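Open day talk: speaker notes
November
By the Kimar workshop team
2 min read

Start with the doors opening at Trumton. 182 people through the hall by lunch, and I got to stand by the arm nearly all day! Pause, let them settle.

Say why we went. Kovács had promised a live demo with the simulator running beside it, same program in both. I'd read plenty about this and never stood next to one.

The simulator first. Visitors loved it (me too). You pick a room, drop the arm in, move things about and try again. No waiting, no bruised knuckles. Their team had done 1,511 practice runs before the day.

Ask the room: who has ever knocked a mug over reaching for something else? Hands up. Good, now think about doing that with a metre of arm.

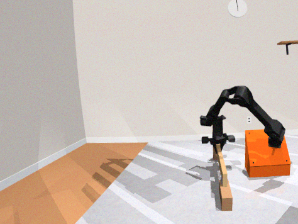 Getting close to a sloping surface is the fiddly bit. A flat lid is easy, a tilted one means the wrist has to judge its height all the way down. Spend a minute here, people always ask. Shadows matter as well, so they change the lighting between runs.

Then the queue for the real arm. 22 children had a go at steering, and one asked if it could butter toast. (Wait for the laugh.)

Finish on the Nomix sign-up sheet, by the tea urn. Questions until ten to four.

Related
Trumton open day: getting there and parking
Kovács demo: your questions
Nomix evening sessions, beginners welcome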